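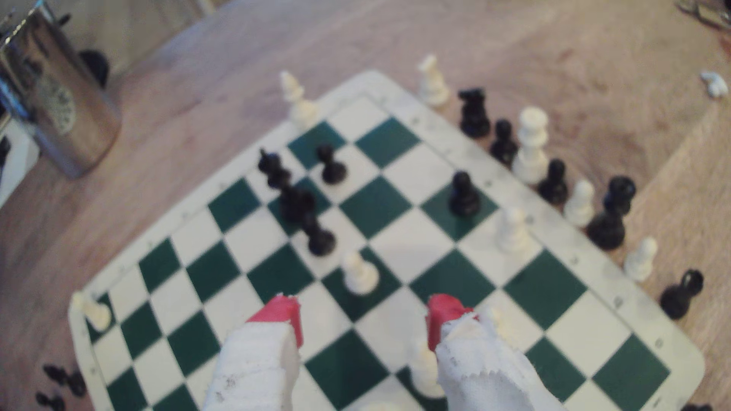 A roll-up board with dark green and off-white squares.

Search this site Enter keywords Go

Do the new online ratings mean anything?

Last updated: June 28, 2022

By Yolanda Restrepo

Members of the Brudport club have been asking whether we should switch our ladder over to Skodirik, the rating service that Ondgate has been pushing at every club in the county. I said I would look into it and write something for the newsletter. I have looked, and I am not sold.

The sales pitch goes like this. You type in your results after club night, the service compares them with everyone else's, and each player gets a "true strength" number that is good anywhere. The flyer says it settles down after two games. I have been playing at this club a long time and my own strength has not settled down yet, so I would like to know how a computer gets there in one evening.

I asked Ondgate what goes into the number. The reply was friendly and ran to a full page, and I could not find an answer in it. It did mention a pool of 3327 players. Fine, but who are they? If most of them only ever play people in their own club, then a strong club and a weak club can hand out the same ratings for very different chess. You need players moving between clubs for the numbers to line up, and around here that means the summer open and a few team matches.

Then there is the Condori club, which signed up early. Their top board is now listed at 2000 on the nose. He is a good player and I have lost to him more than once, but I have also seen him hang a rook in a drawn ending. One of their juniors came out at 798 after her first evening and did not want to play the next round. Her coach told her to ignore it. If the advice is to ignore the number, I don't see why we would pay for it.

I will say something for the other side. Our ladder is not perfect. It rewards people who show up, and anyone who misses a month slides down through no fault of their own. Skodirik does handle absences better, and the pairing tool looked quick when I tried it. If they sold that part alone I might vote yes. They don't – I asked.

There is also the matter of who keeps the results. The terms say game records "may be used to improve the service," and that is all they say. Parents of our younger players should get a clearer answer than that before any names are typed in.

My suggestion is that we leave the ladder alone through August and fix the absence rule ourselves. A player who gives notice could keep their spot for one month – I think that would take care of most of the complaints. If you have used Skodirik at another club and liked it, come and tell me why. Bring your score sheets, please, and leave the flyer at home.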